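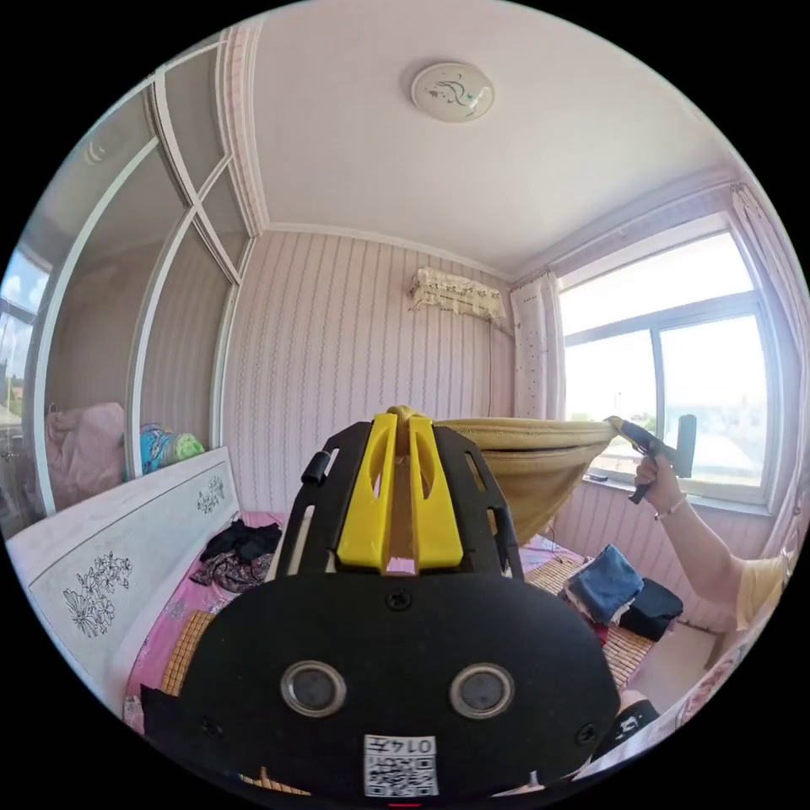 *Bedroom 2, folding on the bed. Yellow cloth, AC up on back wall.*

**Room check, Hirach flat, bedroom 2**
25th October. Checked by Shabnam Sandhu, copy to Mechthild Hollenstein.

OK = fine, ACT = needs doing, N/C = not checked

### High level

- [x] **Ceiling lamp** (round, bird design) – OK. Works off the wall switch. Shade not taken down, no steps with me.
- [ ] **AC unit** – ACT. Lace cover still on. Pretty but it has to come off before anyone runs the thing, heating included. Filter last done in March acording to the sheet, due again.
- [ ] **AC cable** – ACT. Runs down the wall. Felt along the bit I could reach, no nicks. Wants clipping properly.
- [x] Ceiling and moulding – OK. No stains, no cracks.

### Wardrobe

- [x] Doors open and shut – OK, bit stiff on the left
- [ ] Glass / mirror panels – N/C for safety film. Ask Cernunis if they fitted any, I can't find the paperwork.
- [x] Fixed to wall – OK. Gave it a good shove.

### Bed

- [x] Headboard – OK, solid. Cushion sitting on top of it, prefer it on the bed but not a fail.
- [ ] Bamboo mat – ACT, minor. Slides about on the pink sheet if you kneel on it. Corner ties or grip strips. Ran hand over for splinters, none.
- [x] Frame bolts – OK, 4 checked and nipped up
- [x] Under bed – OK, clear

### Clothes and folding

- [x] Folded stuff on right side of bed – OK, blue one and black one, can go straight in wardrobe
- [ ] Dark pile on left – ACT. Sort or wash, not to be left there overnight. Same comment as last time!
- [x] Yellow cloth – OK, no loose threads
- [ ] Nothing hanging off bed edge where feet go – ACT. Black cloth at the corner, move it.

### Walls, floor, exits

- [x] Striped paper – OK, no damp behind AC, no lifting
- [x] Window opens fully – OK
- [x] Way to door clear – OK
- [ ] Smoke alarm in hall – N/C, do with the rest of flat

**To do:** AC cover + filter (Mechthild to ring Sipos, job ref 752). Cable clips, I have some in the van. Mat grips. Pile.

Recheck when filter's done. Bedroom 1 on seperate sheet.

S.S.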